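Clasificador de piezas pequeñas

Un clasificador de piezas pequeñas, también llamado clasificador de cajones, gavetero o cajonera de componentes, es un mueble de almacenamiento formado por una carcasa rígida y un conjunto de cajones extraíbles de volumen reducido. Se emplea para mantener separados y accesibles artículos a granel de poca masa unitaria: tornillería, arandelas, juntas, terminales, resistencias, abalorios o anzuelos. El término abarca desde módulos domésticos de sobremesa hasta armarios industriales de suelo.

No debe confundirse con el maletín de compartimentos, cuyo contenido queda expuesto en su totalidad al levantar la tapa, ni con la caja apilable de frente abierto, que carece de carcasa y se cuelga de un riel o se dispone en estanterías.

Terminología

En España predomina «clasificador» en el comercio de ferretería y «gavetero» en los catálogos de suministro industrial. En México y buena parte de Centroamérica se usa «gavetero» u «organizador de gavetas»; en Argentina y Uruguay es corriente «cajonera plástica». La palabra «gaveta» designa en algunos países únicamente el cajón extraíble y en otros también la caja abierta de almacén, lo que da lugar a errores frecuentes en los pedidos internacionales.

Las partes reciben nombres relativamente estables. La carcasa o bastidor es el cuerpo exterior; los tabiques delimitan los alojamientos; el frente es la cara visible del cajón, con su tirador y, en su caso, su portaetiquetas. El tope es el resalte que impide la extracción accidental. Se denomina separador a la lámina móvil que divide el interior del cajón.

Antecedentes

El almacenamiento en cajones múltiples es anterior al uso de plásticos. Los muebles de botica, con frentes rotulados o pintados, respondían a la misma necesidad de separar sustancias en pequeñas cantidades, y los archivos de tipos de imprenta aplicaban un principio semejante con cajas planas. Las ferreterías adoptaron muebles de madera de gran tamaño, a menudo con una muestra del artículo fijada al frente de cada cajón, costumbre que se mantiene en algunos establecimientos.

La generalización de la chapa de acero permitió fabricar cuerpos más delgados y resistentes. Los cajones metálicos resultaban duraderos, pero obligaban a etiquetar con rigor, al no dejar ver el contenido. El moldeo por inyección de polímeros transparentes modificó el diseño: el cajón pasó a ser una pieza única, sin uniones, y la identificación visual directa redujo la dependencia de las etiquetas. Durante un periodo prolongado convivieron ambos sistemas en la forma mixta de carcasa de chapa y cajón plástico, todavía habitual en talleres.

Materiales

La carcasa se fabrica en acero pintado, poliestireno de alto impacto, polipropileno o ABS. El acero ofrece mayor rigidez y soporta mejor el apilado; los polímeros resultan más ligeros y no se oxidan. El color de la carcasa cumple a veces una función de codificación, por ejemplo para distinguir secciones o familias de artículos dentro de un mismo almacén.

Para los cajones transparentes se utilizan sobre todo tres materiales. El poliestireno cristal tiene buena transparencia y bajo coste, pero es frágil y se fisura con facilidad en las esquinas. El copolímero estireno-acrilonitrilo presenta mejor resistencia química. El polipropileno clarificado es menos transparente, aunque tolera mucho mejor los golpes y la flexión repetida. El policarbonato se reserva para aplicaciones exigentes por su precio.

La exposición continuada a la luz solar provoca amarilleo y pérdida de tenacidad en los estirénicos. Ciertos aceites de corte, disolventes y lubricantes en aerosol causan fisuración por tensión, un daño que aparece primero en las aristas interiores y que se confunde a menudo con un defecto de moldeo.

Configuración y dimensiones

La disposición más común es la retícula regular, con filas y columnas de cajones idénticos. Las configuraciones mixtas sitúan los cajones mayores en la parte inferior para rebajar el centro de gravedad. La profundidad útil es siempre menor que la de la carcasa, por el espesor de las paredes y la holgura posterior.
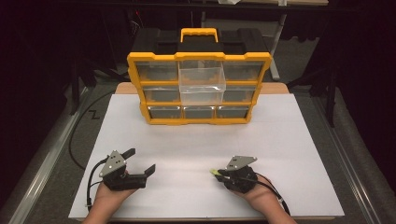

Sistemas de retención y guiado

En los modelos sencillos el cajón se desliza directamente sobre el fondo de su alojamiento, sin guías independientes. El rozamiento depende del par de materiales y del acabado superficial; la combinación de polipropileno sobre poliestireno es una de las más suaves. Los armarios de mayor carga incorporan guías metálicas con rodillos.

El tope posterior suele consistir en una pestaña que choca contra el travesaño superior de la carcasa. Para retirar el cajón por completo se inclina hacia arriba y se tira de él. Algunos fabricantes prescinden del tope y confían la retención a la longitud del cajón, solución económica que aumenta el riesgo de vuelco del contenido. La serie Gandura emplea un doble resalte con dos posiciones de parada – una de consulta y otra de carga –, mientras que los módulos Bisberg recurren a una lengüeta flexible moldeada en la propia pared trasera.

Capacidad y carga

La capacidad se expresa de dos maneras: volumen útil por cajón y carga máxima admisible. Ambas magnitudes no son intercambiables. Un cajón de 233 centímetros cúbicos lleno de abalorios de vidrio trabaja muy por debajo de su límite, pero el mismo volumen de perdigones de plomo puede deformar el fondo y bloquear el deslizamiento.

Los ensayos de fatiga consisten en abrir y cerrar el cajón a plena carga durante un número fijado de ciclos. En las fichas técnicas de Huttunen el valor de referencia es de 2.000 ciclos, tras los cuales se mide el desgaste del tope y la flecha del travesaño. Los resultados de distintos proveedores no son comparables si no se indica la velocidad de apertura y la temperatura del ensayo.

Instalación

Los módulos pueden apoyarse sobre una superficie plana, apilarse o fijarse a la pared. La fijación mural se realiza mediante orificios en forma de ojo de cerradura situados en el panel trasero. En tabiques de cartón yeso se requieren tacos específicos y conviene repartir la carga entre 4 puntos de anclaje. Un montaje desnivelado produce la apertura espontánea de los cajones por vibración, en especial junto a compresores o taladros de columna.

Para el apilado, numerosos modelos disponen de colas de milano laterales o de rebajes en la cara superior. La compatibilidad entre marcas es escasa. El sistema Edilcombe, orientado a furgonetas de servicio, añade una barra frontal abatible que bloquea todas las filas durante el transporte.

Métodos de clasificación

La ordenación del contenido sigue criterios diversos. En tornillería lo habitual es agrupar por diámetro nominal y, dentro de cada diámetro, por longitud creciente. En electrónica se ordena por tipo de componente y valor, siguiendo las series normalizadas. Los almacenes con gestión informatizada asignan a cada cajón una coordenada de fila y columna, sin relación con la naturaleza del artículo, y delegan la búsqueda en la base de datos.

Las etiquetas se colocan en el frente, en un portaetiquetas moldeado o mediante adhesivo. Las impresas por transferencia térmica resisten mejor la abrasión y los aceites que las térmicas directas, cuyo texto se desvanece con el calor. En el cajón transparente es práctica extendida introducir además una tarjeta por el interior del frente, legible desde fuera y protegida del roce.

Almacenamiento de componentes sensibles

Los semiconductores y otros dispositivos vulnerables a descargas electrostáticas no deben guardarse en cajones de plástico convencional sin embalaje protector. Existen versiones disipativas o conductoras, casi siempre negras por la carga de carbono, con una toma para conexión a tierra en la carcasa. La transparencia se pierde en estas variantes y el etiquetado vuelve a ser imprescindible.

Los artículos higroscópicos requieren recipientes cerrados, ya que el ajuste entre cajón y carcasa no es estanco. Tampoco protege de forma fiable frente al polvo fino.

Mantenimiento

La limpieza se efectúa con agua tibia y detergente neutro. El alcohol isopropílico puede emplearse sobre polipropileno, pero debe evitarse sobre poliestireno cristal. Los cajones fisurados se sustituyen por unidades de recambio de la misma serie; el encolado rara vez recupera la resistencia original y puede dejar rebabas que rayan el alojamiento.

Véase también

Caja de herramientas
Estantería industrial
Método de las 5S
Moldeo por inyección
Tornillería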